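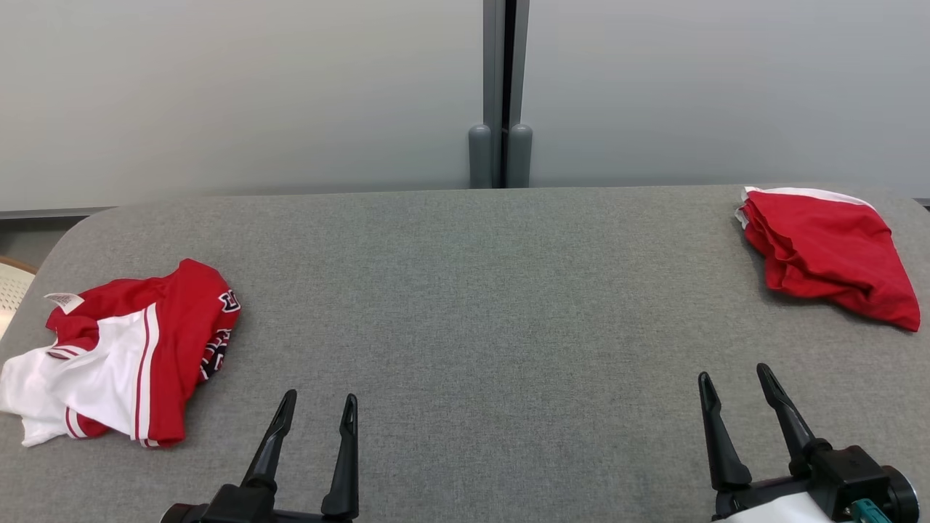 Fault 916 was a grip timeout, and Hayat Laundry had logged it on and off since the middle of April. Bushra Mughal read the log in the van in the parking lot at Lutcombe with the heater running. The left hand closed, the controller waited for the motor to say it had something, and the motor said nothing, so everything stopped until a person came and pressed the button. It had happened on towels twice and on team wear the rest of the time. When she got inside they had already put team wear out for her, a red and white jersey bunched up on the left of the grey table and another red piece crumpled at the back on the right, and the Drarkmont was parked in front of them with both sets of fingers open.

"It was fine last year," said the day supervisor. His name was on a badge but the badge was turned around.

"Was it moved?"

"No."

"Was anything near it moved?"

He thought about that. "They painted."

She signed the sheet on the clipboard. It wanted the date in full, so she wrote Monday, May 4, 2026, and under Purpose of Visit she wrote hand. Then she hung her coat on the back of the chair and put her laptop on the seat.

The first thing was to make it fail. She set the machine to half speed, stood where she could reach the stop, and let it run on the jersey. The left hand came down, closed on the white part, and lifted. The right hand took the other side. They pulled it out flat between them, laid it down, and the jersey was folded in under a minute, with the sleeves in. It did the same thing again. It did it five more times while the supervisor watched with his arms crossed.

"It does this," he said. "It's good when you people come."

"They all are."

She turned it up to full speed and got the fault on the third try. The left fingers closed on the jersey, stopped with a bit of cloth between them, and stayed there. On the laptop the line for motor current went up a little and came down again. It should have gone up and stayed up. She saved the trace and named it with the time, and then she did it all over again and saved that one too.

A hand that doesn't feel what it's holding usually has one of a few things wrong with it. The pads are worn, or the cable is going, or the zero is off. She did the cable first. She held the left arm's cable at the wrist and bent it gently one way and the other while the laptop listened, and there were no dropped messages. She did the same at the elbow. Nothing. She looked at the right arm's wiring for comparison, at the little teal connector down by the hand, and pushed on it with her thumb. It was seated.

"Is it the cable?" the supervisor asked.

"No."

"The last fellow said it was the cable."

She looked it up. The last fellow had worked for Verov, who made the hands, and he had replaced the left cable in March and charged for it. There was nothing in his notes about why. She wrote cable good in her own notes and moved on.

She had been doing this for six years. Before that she had worked one winter in a laundry a lot like Hayat, on the hospital side, folding gowns on a steel table with a woman who never stopped talking about her sister's divorce. You got so that you didn't look. You found the corners with your fingers and the rest followed. She could still do a fitted sheet in one go, and had done it once in front of a customer who was complaining about cycle times, which had been a mistake. He had wanted to know why he'd bought the machine.

She swapped the jersey for the thing at the back. It had elastic at the top and elastic again at the hem, and it was the sort of garment the machine hated. Elastic pulls back. If the fingers close on a gather there is a lot of cloth there one moment and much less the next, and a hand with a poor idea of where zero is will decide it has missed. She heaped it up near the rounded end of the table, put the arms in manual, and walked the left one over with the arrow keys until its own camera had the waistband between the fingers. 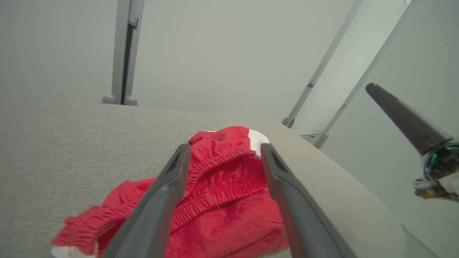 Left hand over the waistband, with the right hand waiting at the side.

She closed it a little at a time. At each step she wrote down where the motor thought the fingers were, then put a feeler gauge between them and wrote down where they were. The two columns should have matched. At the open end they did, near enough. By the time the fingers were almost touching, the motor was telling her they were already shut.

"There you go," she said.

"What?"

"It thinks it's closed before it's closed. Anything thin, it quits early."

"So it's the zero thing."

She hadn't told him about the zero thing. She looked at him and he shrugged.

"I read the manual," he said. "Nights are long. I did the zero. I did it twice. It comes back."

That was worth knowing, and she told him so. If he had set it and it came back, then something was slipping. She locked out the power at the wall, hung her tag on it, and waited for the light to go off before she touched anything. Then she laid a white cloth on the table for the screws and took the left hand off at the wrist.

It was full of lint. They were always full of lint, but this was pink, a felt of it, packed in behind the gear where the cover met the body. She drew it out with tweezers in one long piece and put it on the cloth. The supervisor leaned in.

"That's the hockey school," he said. "Their stuff bleeds like crazy."

Behind the lint was the coupling, and the coupling had one small clamp screw, and she could turn the screw with her fingers. She did it slowly, to be sure. It went a quarter turn with no effort at all. Somebody had tightened it at the factory without thread lock, or there had been thread lock and it had let go. Every hard stop would have nudged the shaft around inside it by a hair. He could have zeroed it every night for a year.

She cleaned the screw and the hole with alcohol, let them dry, put on one drop of blue, and ran it in with the small torque driver until it clicked. She made a mark across the screw head and the coupling with a paint pen, so the next person could tell in a second if it had moved. After that she opened the right hand as well. There was lint in that one too, less of it, and the screw was tight. She marked it the same way.

The supervisor had gone off to deal with a driver and come back with two coffees. He gave her one. It had sugar in it, and she drank it.

"Will they ask you if it's worth keeping?" he said.

"Who?"

"The office. There was talk of getting two more of them or getting rid of this one."

"They don't ask me that."

"If they did."

She put the last cover screw in and wiped the pads with a damp cloth. "It's a decent machine," she said. "It needs its hands opened up more than it gets. Every 400 hours, if you're doing team wear. The book says double that, but the book was written for sheets."

"Could I do that?"

"The covers, yes. Don't touch the coupling. If the paint mark's broken, call."

He got a pen and wrote it on the inside of the cabinet door, 400 HRS COVERS, and under it, DON'T TOUCH COUPLING. He turned his badge around the right way to copy his employee number beside it. She saw that his name was Hugh.

She powered it up, zeroed both hands and checked the left one against the gauge. The columns matched all the way down. She ran the elastic piece at full speed. It took hold, pulled, laid it out crooked, noticed, and pulled it again. It folded it in half and in half again and set it to one side. She messed it up and gave it back. They stood there and did that for 13 runs, taking turns with the messing up. Hugh's were harder than hers. He tied a sleeve of the jersey in a loose knot once and she made him undo it.

There was no fault. She saved the new trace beside the old ones and put the pink lint in a sample bag, with the date code off the hand and the words left, behind gear. Verov would want to see it. They would say it was the customer's lint.

"You want the cable back?" Hugh asked. He meant the old one, from March. It was in a drawer, coiled, with an elastic band around it.

She plugged it into the tester on the chair and bent it every way it would bend. It was perfectly good.

"Keep it as a spare," she said, and wrote that down too.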